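Caderno da oficina, junho, 14h

Arrumação da bancada do tapete azul, o das montanhas com o sol amarelo. Fica como superfície de trabalho para as caixas da Sirnby até acabar o lote. O tapete prende bem o cartão, mas marca com a cola, por isso colar só na outra mesa.

Caixa azul-escura em cima do tapete:
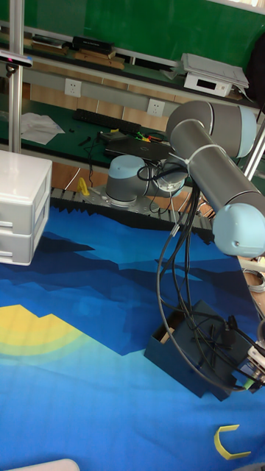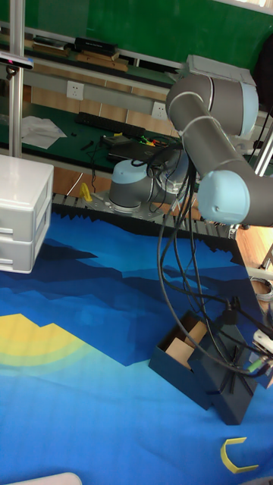 Lote: 69 caixas, modelo Faler. Faltam 7 da entrega e a Ngaio Paewai já escreveu para a Te Moana a perguntar. Enquanto não respondem, não fechar a folha.

Cartão interior: o corte a 200 mm fica justo de mais, os cantos levantam quando se encaixa. Tirar 2 mm de cada lado e voltar a experimentar. Se continuar a levantar, vincar antes de dobrar.

Tampas com laço: guardar de pé. Deitadas umas sobre as outras o laço fica achatado e depois não recupera, nem com vapor.

Peças amarelas curvas: não são deste lote. Passar para o saco da Carkura quando se levantar a bancada.

Por fazer: etiquetar as gavetas, pedir fita, limpar a cola da régua grande.

2 comentários · 7 partilhas

Entradas recentes
Vincos em cartão grosso
Inventário de fitas e laços
Carkura: peças em falta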